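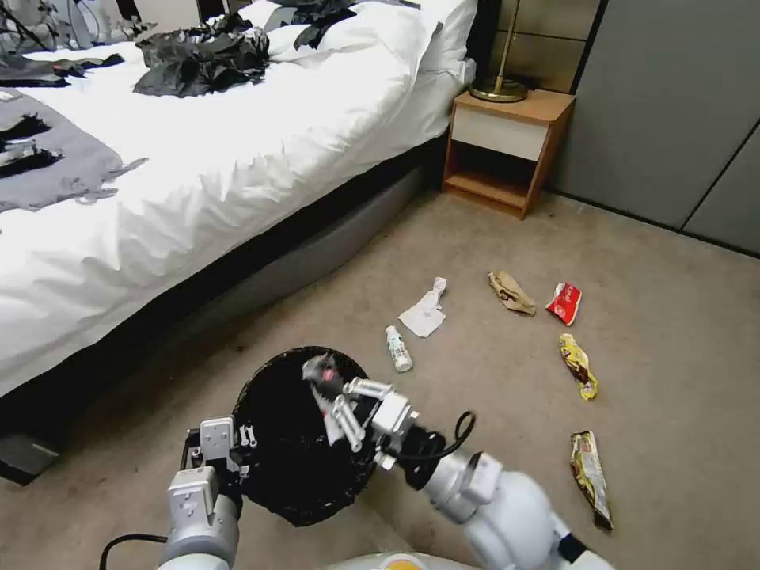
Where do you start when a bedroom has trash on the bed and on the floor?
Start with the bed. Get everything off the duvet and pillows first, then do the floor, and vacuum last.

Posted in: Cleaning and Laundry
Thread: order of work for a messy bedroom

pell_2044
I clean furnished rentals in Clurkville and there is a disagreement on our crew. Typical room after checkout: wrappers and tissues on the carpet, a bottle lying on its side, torn black scraps all over the throw and a few on the pillows, big wad of black stuff in the middle of a white duvet. I say bed first. My coworker says floor first so you aren't stepping on things. We get 10 rooms on a Monday, so the order matters to us.

marnie.k
Bed first. Anything small on a throw blanket ends up on the carpet the moment you pick the blanket up. If you did the floor already you get to do it twice.

Ynyr Dafis
Floor first for me, at least the big pieces. I have put my heel on a bottle while carrying an armful of bedding and went down against the nightstand. Two minutes with a bag, then the bed, then the vacuum. The small bits can wait for the vacuum.

marnie.k
That's fair for the bottle. I still wouldn't go hunting for every wrapper before the bed is stripped.

pell_2044
So a walking path and then the bed. I can live with that.

oldtown_linens
Don't pull the throw off flat. Fold the edges into the middle so the scraps stay inside, carry it to the tub or outside, and shake it there. Same with the pillowcases. Turn them inside out as they come off.

tresk
Lint roller on the throw works too. Gray knit blankets hold on to little bits and shaking only gets half.

oldtown_linens
A roller on a full size throw takes 11 sheets. I'd shake it first.

Ynyr Dafis
Check for cords and straps in the bedding before anything goes in the wash. We lost a phone charger to a Tenitz washer in October and the guest wanted it back.

pell_2044
Good point. We bag anything like that and leave it on the nightstand with the room number.

hal_b
What about the carpet? Ours are beige with specks in them and I can't tell what's a stain and what's the pattern.

tresk
Damp white cloth, press down, look at the cloth. If color comes up it's a stain. Blot it, don't scrub. I use the Bomico spray but plain dish soap in water does most food spots.

marnie.k
The Bomico left a ring on mine. I'd try it inside the wardrobe or behind the door before you put it in the middle of the room.

tresk
Did you rinse after? It needs a rinse.

marnie.k
I rinsed. Still a ring.

hal_b
Will try the soap first. Do you all vacuum under the bed every time?

pell_2044
Along the base, yes, with the narrow tool. Pulling the bed out is once a month.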